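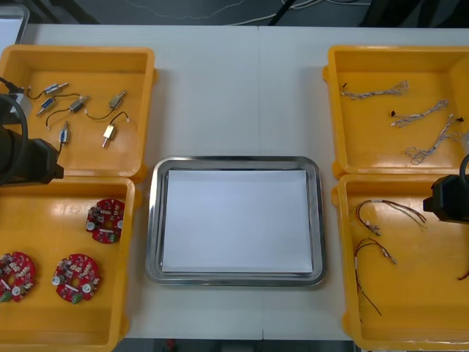
Parts trays, Mitley. Photo: Wusosard

Wusosard extends spare parts supply for Brøndum home ventilation units to 17 years

Gullcombe, Wednesday, July 3, 2024

Wusosard will keep spare parts for its Brøndum range of home ventilation units for 17 years after the last unit of each model leaves the factory. The new period applies to all models now on sale and to the two older models withdrawn in March. It replaces the earlier supply period, which varied by model and was set out only in the installer handbook.

Brøndum units supply filtered outdoor air to living rooms and bedrooms and draw stale air from kitchens and bathrooms. A heat exchanger inside the unit passes warmth from the outgoing air to the incoming air. The units run all year, and fans, damper motors and sensors wear at different rates from the casing and ductwork. Many owners have replaced a complete unit when a single part was no longer listed.

The parts list has been rewritten. It now holds 272 separate items, each with its own order number, a line drawing and a note of the models it fits. Parts that were sold only as assemblies have been split where this can be done safely. The summer bypass damper, for example, can be ordered as a complete assembly or as a motor, a blade, a seal and a fixing kit. The supply and extract fans remain sealed assemblies and must be changed whole, as the impeller is balanced with its motor.

Order numbers printed on existing rating plates stay valid. Where a part has been superseded, the list gives the new number beside the old one and states whether any change to the wiring or settings is needed. Superseded control boards are supplied with the current software and must be set to the correct model number before the unit is switched on.

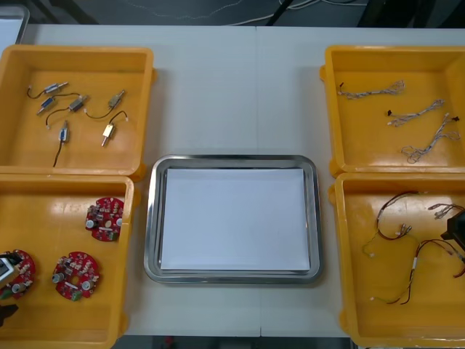 Service manuals

The service manuals for all models have been combined into one set of 1273 pages, free to download without an account. The set covers fault codes, airflow settings, wiring diagrams, filter types and step-by-step removal of each listed part. The fault code section has been put in numerical order across the whole range, so that one table serves every control panel.

Each procedure states who may carry it out. Filter changes, drain cleaning and replacement of the front cover are marked for owners. Work behind the inner cover is marked for trained installers. Work on the mains supply must be done by a qualified electrician, and the unit must be isolated at the switched spur before the inner cover is removed.

Airflow rates must be measured and recorded again after a fan or a control board has been changed. A blank record sheet is given at the back of the manual. Owners are advised to keep the completed sheet with the original commissioning papers.

Ordering and delivery

Parts can be ordered by installers and owners on the same terms. Orders placed before midday are sent the same working day from Mitley if the part is in stock. Larger items, including heat exchangers and complete casings, are sent from Gullcombe and take longer. Nearly all filters are held at both sites.

Small parts are packed in plain card with paper filling. The order number is printed on the outer label in large type, together with the date of packing. Parts returned unused in their packing will be credited in full, less the cost of carriage. Control boards can be returned only if the seal on the inner bag is unbroken.

Owners ordering for the first time should have the model number and serial number to hand. Both are on the rating plate, which is fixed to the left-hand side of the casing on wall-mounted models and inside the front cover on cupboard models.

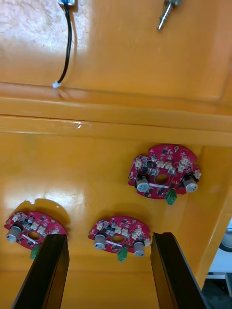 Round red circuit boards with green terminal blocks
Photo: Wusosard

Warranty and existing service plans

The supply period is separate from the warranty, and the warranty terms are unchanged. A part fitted outside warranty carries its own guarantee from the date of purchase, provided that the fitting has been entered on the service record. Existing service plans continue until their renewal date and will then move to the new parts list. Plan holders do not need to take any action.

Landlords and housing providers with several units at one address may ask for a single parts schedule covering all of them. Requests should give the model and serial number of each unit, the year of installation and the name of the installer, if known.

Notes for editors

Wusosard makes ventilation equipment for houses and flats. Its head office is in Gullcombe and its parts and service site is in Mitley. Brøndum is the company's range of heat recovery units for single dwellings.

Requests for drawings, data sheets or further technical detail should be sent to the press desk at Gullcombe.

Ends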